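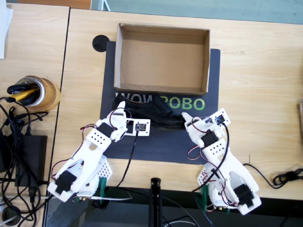 Ilídio Coelho asked at the last review whether shoes should go back to Pinheiro in lidded boxes or open ones, and whether the answer affects the cost per pair. The packing work in this period was set up to settle that.

Returns packing, Fludmont site
Report to Movitz, 18 February 2022

The station handles one shoe and one box at a time. The plain corrugated shoebox is placed at the back of the mat with its long side across the desk, and the shoe is laid on its side in front of it. Black leather shoes were used first — scuffs show up readily on a glossy upper.

Shoes processed to date: 1,673. Boxes withdrawn for crushed corners: 24. Both figures cover open boxes only. Lidded boxes have been ordered from Dromulitz and are due in April.

Two items remain open:

Tissue. Pinheiro has not confirmed whether a sheet is required between the shoes of a pair.

Box size. The current box is tight for boots, and a deeper one will be priced with the lids.

Spending is within the approved amount. No change to the schedule is requested. Cost per pair will be reported once the lidded boxes have been used.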